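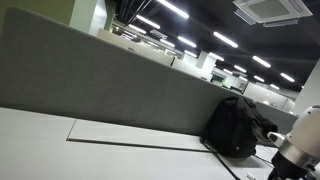

Vol. 37, No. 2

Print this page | E-mail this article

Desk and divider: the Mustonen bench desk with grey felt-feel screen

By Gebremedhin Derese
Jun 3, 2019

Quick one this issue, I've a deadline on the chairs piece and the chairs piece is late.

We've had the Mustonen in for long enough now to have a view. White top, long grey screen along the back edge, lid in the desk for your cables. Bought through Grolholm, who were fine on the phone and less fine on delivery. Two drops, the tops first and the screens a good while after, so for a bit we all just looked at each other.

The screen first. It's the best bit. Long, grey, soft looking, a bit like felt, with a rounded top edge instead of that hard metal strip the old Skulivberg ones had. I used to catch my sleeve on that strip every time I passed a stapler over. None of that here. Muted sort of grey, goes with anything, went with our olive green wall which I did not expect. Doesn't show dust much. Does show biscuit.

Noise: a bit better. Not a lot. We're open plan, big room, rows of white partitions going off into the distance, and a bit of soft panel isn't going to stop the sales lot. But the person straight across from me is now a mumble instead of a full conversation, and I'll take a mumble. Phone calls are easier. If you sit end on to the screen you get nothing out of it at all, so think about who goes where before you bolt anything down.

Height is good for sitting. You can lose the other side when you've got your head down and see them again if you stretch. Taller people can see over whatever they do, sorry.

No pinning. I tried with ordinary drawing pins and they hold for an afternoon then drop out behind the desk. There's a proper clip rail from the same makers, extra money, we haven't got it. My leave chart is now taped to the side of my monitor like before.

Now the top. White, plain, and I do mean plain, the only lines on it are the ones round the cable lid. Wipes clean with a damp cloth. Tea comes off if you get to it the same morning. Biro needs a scrub. Black marks from bag buckles come off with one of those white sponge things but go gently, I took the shine off a patch by my elbow and it's still there.

It's a bright surface too. Under our ceiling lights, mid morning, I've ended up turning my screen down a notch. Get a desk mat if you're bothered by that sort of thing.

The cable lid. Long rectangle set into the desk, runs along by the bottom of the screen, thin dark gap all round it. Sits flush which I like, pens roll straight over. Lifts out with a fingernail. A short fingernail will struggle, I use the edge of a ruler. Plenty of room underneath for a normal set of leads and I got a four way in there once I'd swapped the chunky laptop plug to the end.

BUT. It's at the back of the desk, and the back of the desk is where everybody puts their bag. Black rucksack up against the screen, slumped over, lead coming out from under it and off across the desk to wherever. So the tidy lid is only as tidy as you are. If you plug and unplug a laptop all day you won't bother with it, you'll just run the cable over the top and have done. I do. For a fixed computer it's spot on.

Bag thing is worth a word actually. The screen will take a full rucksack leaning on it with no wobble that I've noticed. The Skulivbergs used to lean back with you. A hook under the desk would of been nice, but there isn't one in the box. We got some stick-on hooks from Clirker, 19 pounds for the pack, and one has already let go.

Putting it together: I did mine with a colleague in a lunch hour, would not try it alone. Screen brackets go on before the top is pushed to its neighbour. The leaflet tells you this on the last page. After the drawings. We had to pull a whole bank out again.

Price, we paid 200 a place for the desk, screen seperate. Not cheap. Not mad either.

Good: soft screen, rounded edge, flush lid, solid.
Bad: glare, no pinning, leaflet, lid in the wrong place for laptop people.

Would I buy it again, yes, with the clip rail. And I'd ask for the lot in one delivery. Chairs in July, if I get them finished.

Print this page | E-mail this article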